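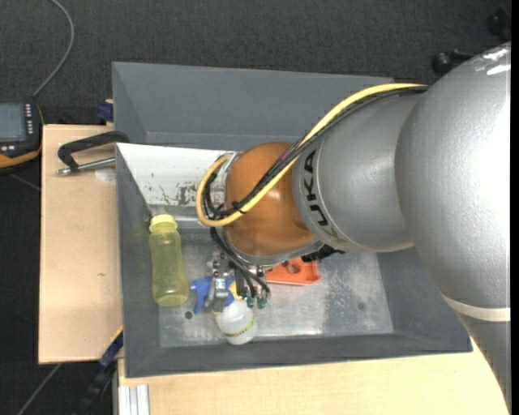 Tindov, January 16, 2024

Figure 2. KUKA robot arm over a gray open-topped bin.

3. Waiting time and sleep among the shift workers of Tindov

3.1 The bus network and the shift change

Tindov is connected with its industrial district by one bus line, which has nine stops and is operated by the firm Fimberg. The line was designed at the time when most of the workers lived in the blocks near the railway station. In the last decades many families moved to the villages on the north side of the river, and for them the trip to work consists of two parts: a local bus to the station, and then the Fimberg line. The first part is the weak one. The local bus comes to the station a few minutes after the departure of the Fimberg bus, and the passenger must wait for the next one.

For a worker of the day shift this wait is unpleasant but has small consequences. For a worker of the early shift the situation is different. The first connection of the morning arrives too late, so he or she depends on a car, on a neighbor, or on a bicycle. We wanted to know how much sleep is lost in this group in comparison with the workers who live along the line.

3.2 Questionnaire

The questionnaire was distributed on paper in September through the mailboxes of the town and of the northern villages, 2000 copies in total. We received 442 completed copies. The response is lower than we expected, and it was not equal in all places. In the villages people answered more willingly, possibly for the reason that they are more affected by the problem. This must be kept in mind when the results are read.

The respondents were asked at what hour they go to bed before an early shift, at what hour they get up, and how they travel. They were also asked to write the time of leaving the house and the time of entering the workplace. We did not ask for the name of the employer. In a previous pilot, which was prepared by Ihor Marchuk, this question was present, and many people left the whole sheet empty after it.

The question about naps caused some trouble. The word which we used in the pilot means for older speakers only the rest after lunch, and several of them answered that they do not nap, but wrote in the margin that they sleep in the evening before the shift. In the final version we asked instead for "any sleep outside of the main sleep." Answers from the pilot are not included in the analysis.

3.3 Results

The workers from the villages get up earlier than those who live along the line, as can be expected. More interesting is that they do not go to bed earlier. The hour of going to bed is almost the same in both groups, and it seems to be decided by the family and not by the shift. Respondents with school children mentioned the homework and the evening meal, and a few of them mentioned the television of the neighbors. The longer trip is therefore paid fully from the sleep.

Workers who share a car form a special case. Their trip is short, but they get up nearly as early as the others, because the driver collects several persons and each of them wants to be ready before the car comes. One woman from the village of Skullunier wrote that she is standing at the gate 20 minutes before the agreed time, in every weather, so that the others do not have to wait for her. Similar remarks were found on other sheets from the same village.

We did not find a clear difference between men and women in the length of the main sleep. In the sleep outside of the main sleep there is a difference, and it is in favor of men. Our data do not permit to say if this comes from the housework or from the different kinds of jobs.

3.4 Comparison with earlier work

Gilbert, our second study town, has a similar size but another form. There the housing is close to the workplaces, and the survey carried out by our group with the same questions showed shorter trips and a more regular hour of getting up. The hour of going to bed was again the same. We consider this as support for the explanation given in Section 3.3, although the two towns differ also in the age of the population.

A limitation of both surveys is that the times were reported from memory. People like to round the hour of going to bed, and we suppose that they round it to the earlier side. A sleep diary kept for two weeks would give more reliable values, and its use is discussed in Section 5.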